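Date: 10/26/26
From: Maite Nieto
Subject: Re: Draft 2 of the home recording rules, section 4 (handling tableware)

> Section 4 still says "grip objects securely and release them gently." Our people at Bruradex read that three different ways. One squeezes until the fingers bend. One lets go above the table. One holds everything by the rim. Can we have something that can be checked? Also, do we need a separate rule for thin items, or does the general one cover them?
>
> Jansen

Yes to both. I went through section 4 again with the Sondero notes next to me, and I think the general rule is too loose and the thin items need their own line. Proposed text for the list to pick apart:

**4.1 Before the first take.** Wipe both grip pads with a dry cloth. Check that they face each other when the fingers close. If one pad has lifted at a corner, replace it. Do not glue it back during a session.

**4.2 Cable.** The cable stays to one side of the operator and never crosses between the fingers. If it drags something along the table, stop the take and mark it as bad.

**4.3 Thin items (chopsticks, spoons, spatulas).** One item per grasp. Take it across the full width of the pads, and keep the item in line with the fingers when it has to go into a holder. If two come up together, put both back and start the take over.

**4.4 Wide or tapered items (bowls, cups, shades, vases).** Grip low on the sides where the body is narrow enough for both pads to touch. Do not grip the rim. Close until the item stops slipping and no further.

**4.5 Release.** The item must be resting on something before the fingers open. Hold still for one breath, open, then back away along the same line you came in on.

Chopstick in the jaws, utensil holder on the table, and a tapered piece held low: 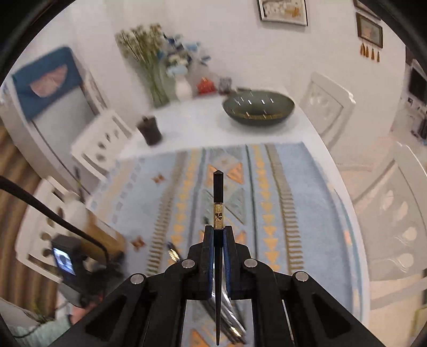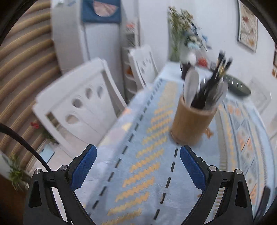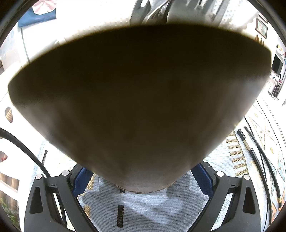
On numbers, the current draft caps a take at 60 seconds. I would lower that to 30 for section 4. A single pick and place does not need more, and long takes are where people start chaining actions together and forgetting the release. After 15 takes, the operator puts the tool down and rests the hand. Nornano already works this way and their people had no trouble with it.

Two more things from the comments on draft 1 that I have not settled.

First, other people in the home. The draft says everyone present must have signed the form. It does not say what to do if somebody walks in halfway through. My suggestion is to stop, ask, and delete the take unless they agree in writing the same day. Sleeves and hands count. I know some of you think that is too strict, but a rule that depends on how much of a person is showing will be argued over every time.

Second, framed pictures, screens and shelves. We ask people to turn off televisions and put away mail, and that is fine. I don't want to ask them to take things down from their walls. If a wall has family photos on it, pick another table or another room. Please say so if your site handles this some other way.

On breakable things, one of the Sondero homes had a plate with 1897 painted on the back, and the owner was happy to have it used. We said no. I would like that written down as 4.6: nothing old, nothing borrowed, nothing the owner would be upset to lose, even when the owner offers. The operator should ask before the session and set those items aside in another room.

Jansen, on your question about bent fingers: I left out any force value. We don't have a way to read it on the tool, and a number that can't be read won't be followed. "Until the item stops slipping" can at least be checked by the reviewer. If Bruradex has a better test, send it and I'll put it in.

Please reply with changes to the wording inline and keep general discussion in the other thread. Draft 3 goes out with whatever I have by then, and the full set is supposed to be frozen in January.

Maite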